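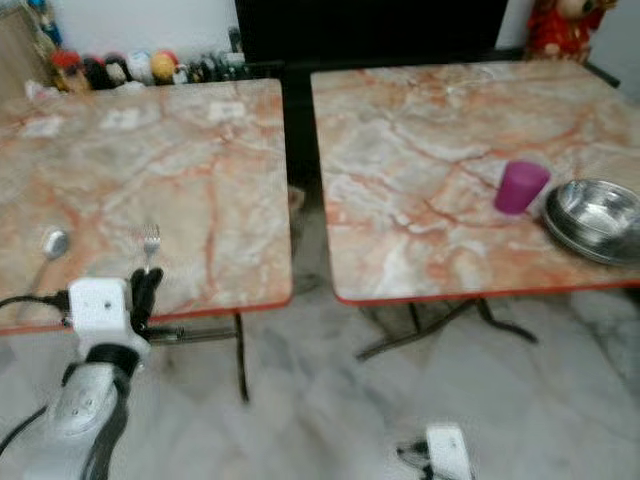 Printed laminate worktops and table tops: frequently asked questions

These answers cover the laminate tops supplied from our Hellthorpe works and the Roltasthorpe trade counter. They do not cover solid surface, quartz or natural stone. Technical content is by Valentin Neagu; ordering and delivery answers are by Yu-na Nam.

What is a laminate top made of?
A printed paper layer sits under a clear wear layer of melamine resin. Beneath it are several sheets of brown kraft paper soaked in phenolic resin. The sheets are pressed together under heat, then bonded to a chipboard or plywood core. A balancing sheet is bonded to the underside so that the board does not bow.

Can I put hot pans on it?
No. Short contact with a warm plate does no harm, but a pan straight from the hob can blister the surface or soften the glue line. Blisters cannot be repaired. Use a trivet with feet, and do not stand a slow cooker or an electric grill over a joint.

Will the pattern match between two tops?
Not exactly. Veined patterns are printed in a long repeat and cut where the sheet falls, so veins will not run from one top to the next. If you need a continuous run, order a single length and have it cut on site. State this when ordering — we cannot pair boards once they have been edged.

What is the difference between the Oei and Iment ranges?
Oei tops have a square edge with a separate edge band, in a matching or contrasting colour. Iment tops have a rolled front edge, where the laminate is formed round the core in one piece. Oei can be edged on all sides and is the better choice for free-standing tables. Iment is meant to go against a wall and is banded at the ends only.

How do I clean it?
Use warm water and a little washing-up liquid on a soft cloth, then wipe dry. Do not use scouring powder, wire wool, bleach or limescale remover. For ink or hair dye, try methylated spirit on a white cloth, testing first in a corner. Gloss finishes show fine scratches more readily than matt ones.

My edge band has lifted. Can it be stuck back?
Usually, if the core underneath has not swollen. Scrape off the old glue, apply contact adhesive to both faces, wait until it is touch dry and press the band down firmly from one end to the other. If the chipboard has swollen, the end must be trimmed back and a new band fitted.

How much of a gap should I leave at a wall?
Leave 2 mm and fill it with flexible sealant. The core moves slightly as the air in the room changes.

How do I give a pattern code when ordering?
Quote the full number from the back of the sample, including the finish letter. Patterns 1,302 and 2,024 are both veined and are often confused on the telephone, so please send the code in writing.

How long does delivery take?
Stock lengths take 10 working days. Tops cut to size take longer in July, when the press is stopped for servicing. Collection from Roltasthorpe is possible on Saturday mornings by arrangement. Bring a second person and a vehicle in which the top can travel on its long edge.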